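Search this site Go
Enter keyword or item number

Visit report: Boren household goods depot, Arkach

I went to the Arkach depot in May, on the morning tour that Boren runs for buyers and small wholesalers. The party was six people. Our guide was Şükran Özkan, who manages incoming goods, and the route followed the stock from the loading door to the sample room. My interest was in brushes and dish tools, so this report is heavier on those than on the glassware and storage lines, which took up the second half of the visit.

The building has a single main hall with a mezzanine. Racking is numbered by aisle and then by bay, with brushware in aisle 4. The depot carries 2356 active items. Another 53 were waiting for approval on the day, most of them from Karaca, a molding shop in the same district that supplies handles and dustpans. Cartons are opened at the receiving bench, one unit per batch is pulled, and the remainder goes to the rack under a yellow hold tag until the sample is cleared. Tags are changed by hand. Hold time is normally two working days.

Pulled units go to the sample room, up a short flight of stairs behind the receiving bench. It has carpet on the floor, which I would not have chosen for a room where bristles are trimmed, and the work is done on tables with a pale wooden top. Mixed small items are kept in gray metal bins. The bins have sloping walls, so an item placed near the side tends to slide toward the middle, and long-handled pieces end up lying across each other. 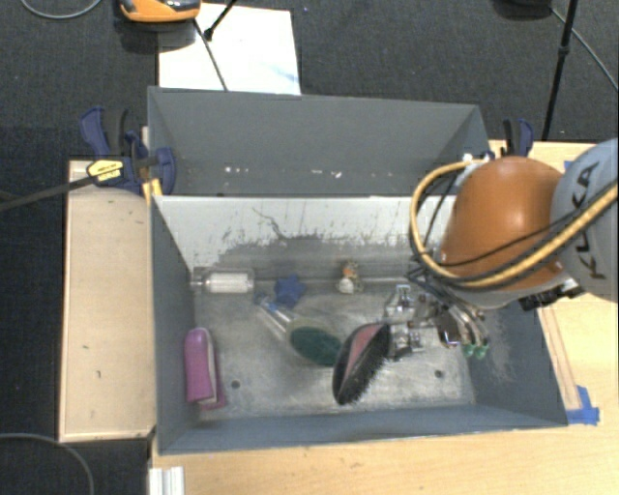 Sample room, mixed bin: large black brush with pink inner panel, dish scrubber with green pad.

The brush is the larger of the two pieces. The bristles are black and set in a dense row down one side, with some fine hairs standing away from the rest. Tuncay Demirtaş, who does the bristle checks, told us that stray hairs are normal on a new brush up to a point. His test is to draw the row across a strip of white card ten times and look at what stays behind. More than four hairs and the batch goes back on hold. He does not test for stiffness by hand - there is a small spring gauge for it, read at both ends of the row and in the center.

The scrubber has an oval pad in dark green and a transparent handle with a translucent blue end. I asked whether clear handles cause more returns than opaque ones. Demirtaş said the return rate is close to the same, but the reason given is different: scratches and clouding on clear handles, color mismatch on opaque ones. Pads are checked for adhesion at the edge, by lifting with a thumbnail at four points. The depot's own rule is that a pad must survive 2000 strokes on a glazed tile before it begins to lift. The log sheet on the wall showed one recent pad that had reached 2997 before the test was stopped.

Two remarks on procedure. First, the sample bins are not divided, and tools with bristles lie against tools without. Over several days this will bend the outer rows, and a brush measured after a week in the bin may not give the same reading as one taken straight from the carton. Viola Testa, who was on the tour for a kitchen shop, raised the same point. Özkan said divided trays had been priced and were under review. Second, the log records the batch number but not the carton number, so a fault cannot be traced to a position on the pallet.

The glassware aisle was closed for restacking and we saw it from the mezzanine only. Storage boxes were shown briefly. Lids are tested for fit on every tenth unit.

Minimum order on brushware is one carton per color. Price lists were handed out at the exit, and samples can be requested in writing. Parking is at the rear, past the second gate - the first gate is for trucks.

Report by Alper Başaran

3 comments 11 shares

Contact | Copyright, all rights reserved | Back to top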